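I do the laundry for a household of five, and last winter I finally worked out what we were spending on detergent. It was more than I'd guessed. We were buying whatever was on special at the little shop on the corner in Sturnham, usually a small bottle, usually when the last one had already run dry.

So in July I changed how I do it. I buy three or four months' worth at once and keep it on the bottom shelf of the laundry cupboard. I've been at it long enough now to write down what works.

Liquid suits us better than powder. Our water is hard and the machine mostly runs on cold, and powder left chalky streaks on the dark things, school trousers in particular. I tried dissolving it in a jug of warm water first, which did help, but I wasn't going to keep that up at 7 in the morning.

Bags and bottles both have their place. A refill pouch takes up less room in the cupboard and squashes flat for the bin. The trouble is pouring it. I've lost a fair bit down the side of the trough by being impatient. A bottle has a handle and a cap to measure with, and it stands up by itself. I keep one good bottle by the machine and fill it from pouches through a funnel. The funnel came from the kitchen drawer and isn't allowed back there.

I also measure now. For years I filled the cap to the top. A normal load needs 70 mL in our machine, and I go up to 100 for the football gear and the dog's blankets. I drew a line inside the cap with a paint pen. The towels have come up softer, which I put down to less soap staying in them.

Packing it for the trip home took me a while to get right. A bottle on its side in the boot will leak if the cap has been knocked, and I've had to shampoo the carpet in the Belar Road car park to prove it. Bottles go upright in a box, with the pouches wedged around them. Anything that's been opened gets its own plastic bag with the end twisted shut.

Detergent bottles and yellowish plastic on a green tabletop, in the second of these two:

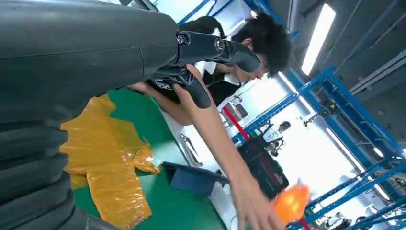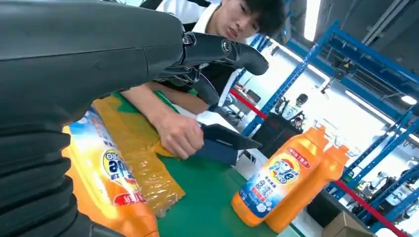 The other thing I'd suggest is writing the month on each pouch when it goes in the cupboard. Liquid detergent does go off eventually. I found one from the Wandia house at the back of the shelf that had separated into two layers, and no amount of shaking brought it back. It went on the driveway with a stiff broom and did a decent job on the oil stain.

Fabric softener I've given up altogether. Half a cup of white vinegar in the rinse does for the towels, and the smell is gone by the time they're off the line. I still buy stain remover separately, the bar kind, and one bar lasts us most of the year.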